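4. Adding an event to the Tultthorpe day-by-day calendar

This section covers the entry of a single dated event, such as an unveiling, a royal visit or the opening of a railway station. For events that lasted more than one day, see section 5. Editors need a Lernow login with the "Contributor" role or higher.

4.1 Before you start

You will need:
the date of the event, as given in at least one source printed or written at the time
the shelf mark or reel number of that source
the name of the place as it was spelt in the source

Caution: Dates before 1752 must be entered in the Old Style with the year taken to begin on 1 January. Do not convert the day yourself. Lernow adds the New Style date when the record is saved, and a date converted by hand will be shifted twice.

4.2 Creating the record

1. Open Lernow and choose Records, then New, then Dated event.
2. Type the day and month in the first box and the year in the second. The year must have four digits.
3. In Place, start typing the modern name and pick it from the list. If the source uses an older spelling, type it in Place as given.
4. In Heading, enter up to 15 words in the present tense. Example: "Crowds gather for the opening of the Bitholm swing bridge".
5. In Account, enter the text of the event. The limit is 1,191 characters, including spaces. Text over the limit is kept in the draft but is not shown to readers.
6. Choose Save draft. The record number appears at the top right.

Note: The heading is used as the link text on the calendar page. Do not end it with a full stop.

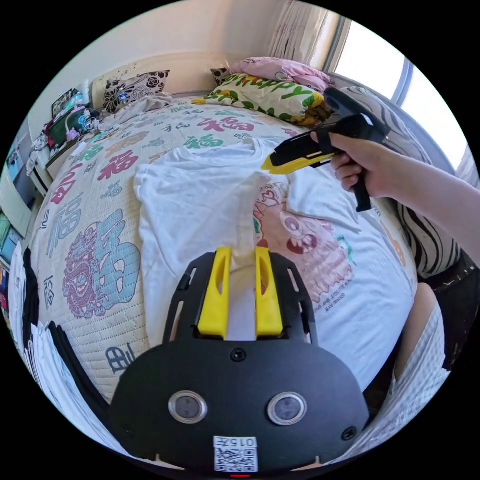 7. In Source, choose Add and enter the shelf mark. Newspapers held on film take the prefix Q (for the Quinlan collection) and the reel number, with no space between them: Q631.
8. If two sources give different figures for a crowd, enter both in Account and name the source of each. Do not take an average.
9. Set Certainty to Firm, Likely or Disputed. A record marked Disputed must have at least two sources.
10. Choose Send for checking.

4.3 Checking

Records are checked by Milagros Dagdag (events up to 1850) or Oisín Ó Conaill (events from 1851). The checker may return a record with remarks, which are shown in the Notes tab. Correct the draft and send it again under the same record number. Do not create a second record.

Caution: Deleting a returned record also deletes the remarks. They cannot be recovered.

4.4 Events falling on 29 February

Enter the true date. In years without a 29 February, the calendar shows the event on 28 February with a small mark beside the heading. No setting is needed.

4.5 Fault messages

E11 Year missing or not four digits. Return to step 2.
E14 Place not chosen from list. An older spelling was typed but no modern name was picked. Repeat step 3.
E20 Source missing. The draft is saved but cannot be sent.

Section last revised November 22, 2018. The limit in step 5 replaces the shorter one used until May of that year; older records need not be changed.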